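Scratched Walls, Scuffed Floors: Does a Worn Metal Bin Need Replacing?
Materials and Storage project, final report

The Trurnham handbook says a metal parts bin should be retired once its inside surface is "visibly degraded." We doubted that from the start. Visibly degraded to whom? Any bin that gets used looks bad after a while, and the handbook gives no test.

Our plan was simple. We dropped bars into bins of different ages, tipped them out, and looked for fresh marks on the bars. We did 65 drops in an old bin and 65 in a new Boline one, using the same red and green bars for both. A mark only counted if 2 of us agreed on it without talking first.

The old bin left marks on 3 bars. The new bin left marks on 2. We do not think a difference of one bar means anything, and we would not trust anyone who said it did.

There are problems with our work. The bars were light, and heavier stock might do worse. We also knew which bin was which while we were judging, and that should have been hidden from us.

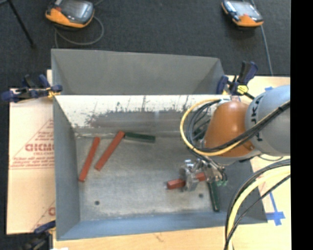 Most of the wear in a bin like this is on the far wall, where the surface has gone white and scratched. The floor only has light scuffs. If bars mostly rest on the floor, then judging the whole bin by its ugliest wall makes little sense to us.

The Urbańczyk method, which we read too late to use, scores the floor and walls separately - a better idea than ours. Jasby sells a liner for old bins. We did not test it and can't say if it is worth buying.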